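Ironing on the bed, again

Sep 29, 2026

My ironing board died in February. One of the legs gave up while I was halfway through a pillowcase, and I've been meaning to replace it ever since. I even got as far as measuring the gap beside the wardrobe where the old one lived (14 cm, if anyone is interested, which rules out nearly every board I like the look of). The one I keep going back to is the Dalen, and it's 60 quid, and every time I get to the till page I think about how little I iron and shut the laptop again.

So I've become a bed steamer. I don't mean beds, I mean I do my clothes on top of one. You lay the thing out flat on the bedspread, smooth it with your free hand, go over it with the steamer, and shuffle round to the other side when you can't reach. It's hard on the back and I grumble the whole way through, but for T-shirts it does the job, and T-shirts are most of what I wear from spring until the heating goes on.

Yellow ones are my weakness. There's something about a bright yellow T-shirt that shows up every single crease, much worse than a white one does, and I have no idea why that should be. Navy hides everything. Yellow hides nothing! And if there's printing on the front you have to mind that as well. I ruined a lovely Flunska festival top years ago by going straight over the lettering, so now I turn anything printed inside out, or at the very least keep the head well off the design and work on the collar and shoulders.

The fold down the middle is the one that drives me mad. It comes from how I put them away – in half lengthways, sleeves back, then up into a little packet – and if the pile gets squashed at the bottom of the drawer you end up with a line from neck to hem as if you'd been posted through a letterbox. Picking the shirt up and giving it a good shake before you start gets rid of more of it than you'd think. Two people are better than one for that bit, same as with sheets.

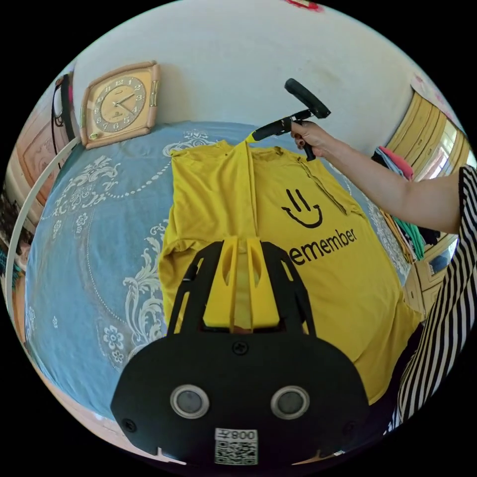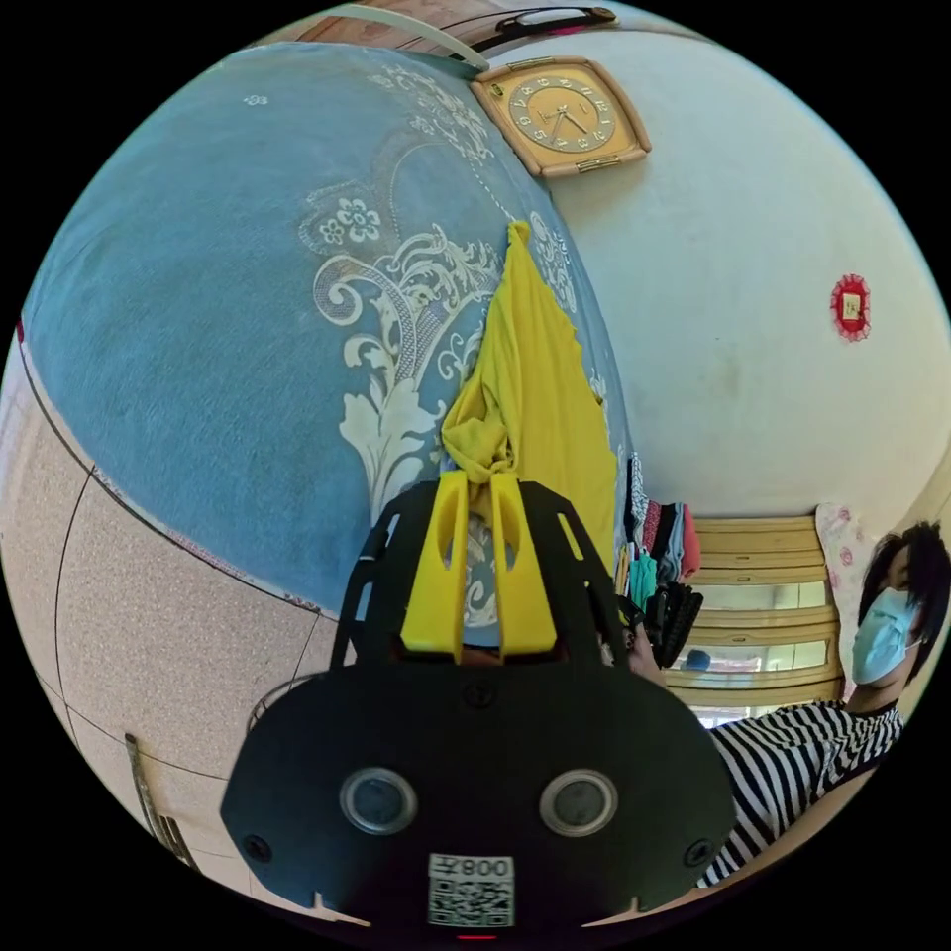
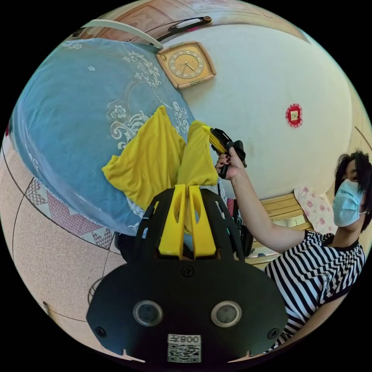 Ziad Jaber wrote to me after my last laundry post to say that I was making life hard for myself, and that a T-shirt should go on a hanger on the back of a door and be steamed from the inside, with the hem pulled down tight in the other hand. Five minutes for the lot, according to him, and no bending. He also thinks folding in half lengthways is a crime and that rolling is the only way to go.

Well, I tried the hanger. It was good on the body of the shirt, I'll give him that, and hopeless on the sleeves, which just flapped about. It also left me with those two little bumps on the shoulders, and I'd rather have a crease. Maybe my hangers are too narrow. They're the cheap Ceka ones, 12 in a pack, and they've never been much good for anything but shirts with proper shoulders.

Rolling I'm still thinking about. I've done one drawer so far and left the other as it was, and I'll see which lot comes out looking better once it's jumper weather. The rolled drawer does hold more, though I keep pulling out the wrong top.

Next job is the bedding cupboard, and I'm not looking forward to the fitted sheets.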